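Two months with the Kwofie bench kit

I said in February that I would write up the Kwofie kit once I had used it enough to have an opinion. I have now had it on my bench in Sorkstead for two months, and I have an opinion, though it changes a little depending on which day you ask.

For anyone new here, I take in old desktop PCs, strip or repair them, and pass them on. Most of it is the same few steps over and over. Open the case, pull the memory, test it, put good memory back, swap the drive, close it up. I started looking at robot arms after my thumbs began to complain. Pushing memory into slots all day is not heavy work, but it adds up.

Kwofie is sold through Grarima, who rent it by the month or sell it outright. I rented. You get a two-finger gripper with interchangeable fingertips, a set of files for printing your own part holders, the control software, and a service plan. You supply the arm and the table. They have a list of arms they support, and mine was on it, which saved me a good deal of money. If yours isn't on the list, I would stop reading and save yourself the phone call, because I asked on behalf of a friend and the answer was no.

Setup

The box came on a Wednesday and I had the gripper mounted by that evening. The bolts fit, the cable was long enough, and the software found the gripper the first time. Calibration was slower. You teach the arm where the table is, then where the part holder is, then where the case is. The manual allows two hours for the lot. It took me most of the next day, mainly because I skipped the page on locking the table height and had to start over.

The printed holders are the part of the kit I like best. The files are plain and easy to change. You choose which slots you want and how wide they should be, and it makes a plate with the cradles laid out. My first one had the slots too tight and I had to scrape them out with a knife. The second was fine. I print in gray since that's what I have.

What it does well

Picking up a memory stick from the holder is reliable now. In the second month I kept a log of 200 picks and it missed 9 of them. Nearly all of those were my fault, from setting the stick in at a slant. If the stick is seated flat, the gripper gets it.

Lining up with the slot is also better than I expected. The software has you jog the arm to each end of the slot and save both points, and after that it works out the angle. I do this once for each model of case. I get a lot of the same office towers, so the saved points get used again and again. If every machine that came through your door was different, you would spend your whole day teaching it.

The fingertips are decent. They come off with one screw. I have worn through one set and the replacements were in the mail the same week.

What it does less well

Pushing. A memory stick needs a firm, even press before the clips close, and the gripper holds it near the middle. With the default force setting, one end goes down and the other stays up. You can raise the force, and I did, in small steps, until I heard a board creak. I lowered it again. What I do now is let the arm place the stick and start it, then I press it home with my own thumbs. So the thumbs are still in the job, just less than before.

Cables are the other problem. In a roomy case with tidy wiring there is nothing to say. In a normal case, power leads hang over everything, and the arm does not know they are there. The software lets you mark off areas to stay out of, but a cable doesn't stay in its area. I tie them back before I start. It adds a minute or so to each machine, and I have come to accept it.

I also can't recommend the drive bay routine. It is listed as a trial feature, and it acts like one. On the cases I see, the drive is held by a plastic latch, and getting that latch open with two stiff fingers is beyond this kit. I tried it for an afternoon and went back to doing it by hand.

Space

Allow more room than the leaflet suggests. A full tower on its side takes up a lot of table, and the holder has to sit next to it, within reach, with enough height above both for the arm to turn. I moved my holder three times before I settled on the left side of the case. On the right it was too close to the drives, and the arm kept taking a long way around.

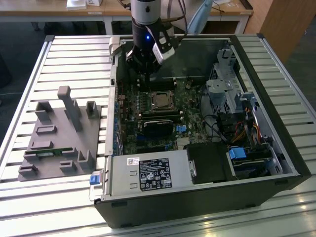

Jade Hawthorne wrote in after my last post to say she had run the same kit at the repair shop in Skollasstead and sent it back after the first month. Her complaint was the teaching time. She said they rarely see the same case twice in a week, and by the time the points were saved, anyone on the bench could have done the swap by hand and moved on to the next one. She did like the holders, and asked Grarima if she could buy the files alone. They told her they only come with the kit.

I think she's right about the teaching time, and it's the question I would ask first if I were looking at this today. How many of the same machine do you see? My last batch was 120 towers from one office, almost all the same model, and the kit paid for itself on that job. A batch like that does not come every month.

Support

I called the service line twice. The first time was the force setting, and I got Edem Ankrah, who stayed on the phone while I ran the test moves and told me which value to change. The second time was an update that wiped my saved points. That one annoyed me. They had a fix out in a couple of days, but I had to teach every case again from scratch. Back up your points. There is an export button under the settings menu and I had never looked at it.

Will I keep it

For now, yes. I have moved to the cheaper rental plan, which drops the phone support and keeps the spare fingertips. I have another load of the same towers coming and I want it here for that. After that I will see what comes in.

If Grarima puts out a fingertip that presses on both ends of the stick, I will test it and post the numbers. Edem said they were working on one but wouldn't give me a date.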